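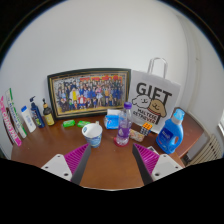

### 3.2 Collecting demonstrations with the hand-held gripper

All demonstrations for the tabletop tasks were recorded with the hand-held tool and without a robot present. The person giving the demonstration holds the tool by its grip, closes the fingers with a trigger, and performs the task at normal speed. Finger opening is logged together with the wrist camera images, and the pose of the tool is recovered afterward from the images and the motion sensor. The fingers have the same shape as those mounted on the arm, so the lower part of the view looks nearly alike in training and in use.

**Figure 3.** Wrist view in a cluttered home setting, with the gripper open. Objects stand along the back of the table, among them a water bottle with a purple cap, a paper cup, a pack of tissues and a blue detergent bottle. The wide lens bends the wall and the table edge; images are passed to the policy without correction.

We chose ordinary household goods over machined test parts for two reasons. First, they differ in how they must be held. A paper cup gives way under a grip force that a full detergent bottle needs, and a small cube can be taken from above while a tall box is better taken from the side. Second, they carry printed surfaces. Figure 3 shows a hard case: the gift bag has two cartoon dog faces on it, and the framed photograph behind the other items contains a large group of people. In early trials the policy sometimes reached toward printed or pictured content, and we therefore kept such backgrounds in the training set.

Four people gave demonstrations at two sites, Udholm and Stastska. Each received 16 minutes of practice before recording began. They were told to start with the fingers open, to keep the target in view during the approach, and to avoid turning the wrist faster than needed. No path was prescribed. Object positions were changed by hand between recordings, and the tool was returned to a fixed dock to reset the pose estimate.

We recorded 233 demonstrations in total. A demonstration was dropped if pose recovery failed, if the fingers left the reach of the arm, or if the target was dropped before release. After this step 151 remained. Most of the losses came from pose recovery – plain white walls offer few points to track, and the estimate drifts when the tool is held close to them. Adding objects to the back of the table reduced the problem but did not remove it.

### 3.3 Comparison with remote control

For comparison, the same people controlled the arm remotely with the Avcı hand controller, using the same target objects. We collected 100 demonstrations this way. Remote control needs no pose recovery, and every recorded motion is known to be within reach of the arm. It is slower, however, and the operators made more stops near the object, where depth is hard to judge from the camera view alone. These pauses appear in the learned policy as hesitation before the grasp.

Hand-held recordings show the opposite fault. The approach is smooth, but its speed often exceeds what the arm can follow, and the motions were slowed by a constant factor before training. A variable factor was also tested – slower near contact, faster in free space – with no clear gain. Both sets were used to train separate policies with identical settings, and the results are given in Section 4.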